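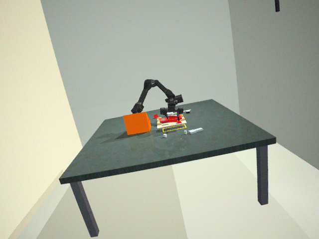 2020-10-04

Mais um dia a fabricar exemplos para uma máquina que aprende mais depressa a largar as coisas do que a pegar nelas. Identifico-me com ela.

Comecei cedo, ainda de pijama, vantagem única do simulador: não há laboratório, não há cacifo, e a mesa nunca precisa de ser limpa. O contador marcava 1002 episódios quando me sentei. A Covadonga quer 1745 antes de voltarmos a treinar o modelo. Perguntei-lhe de onde vinha o cinco e respondeu-me que eu podia fazer 1750, se o cinco me incomodava. Fica registado.

A tarefa continua a ser a mesma, pousar a garra sobre a peça vermelha que está na tábua creme, fechar, levantar, levar. Contada assim, até a minha mãe a fazia com um braço emprestado. O pior é a caixa laranja. De cada vez que trago o cotovelo demasiado para trás, raspo nela, e o motor de física, que é uma criatura melodramática, decide que raspar equivale a uma explosão. Hoje perdi três episódios seguidos dessa maneira. No último, a peça atravessou a parede e seguiu viagem. Espero que esteja bem.

O Yiğit mandou mensagem a pedir «mais variedade». Diz que eu aproximo o braço sempre do mesmo lado e que a rede do Livden já imita até as minhas hesitações. Fui ver a avaliação e tem razão: a meio da descida ela pára, treme um bocadinho e continua. Sou eu, antes do café. Seiscentos episódios meus e foi isto que a coitada guardou de mim.

Passei a tarde, portanto, a ser variada. Desci pela esquerda, desci torto, desci devagar de mais. Mudei os dois cubos brancos de sítio, que não servem para nada a não ser distrair, e quem se distraiu fui eu, que quase agarrei um. Marquei como falhado. O Ezequiel acha que os falhados também se guardam, numa pasta à parte, e a pasta já pesa mais do que a outra.

O almoço foi uma torrada, comida com a mão esquerda, a direita no comando. Migalhas no teclado verdadeiro, claro.

Parei quando comecei a rodar o pulso no ar para apanhar a caneca. Amanhã tento deixar a caixa em paz e pergunto à Mariann se alguém mexeu no atrito da tábua.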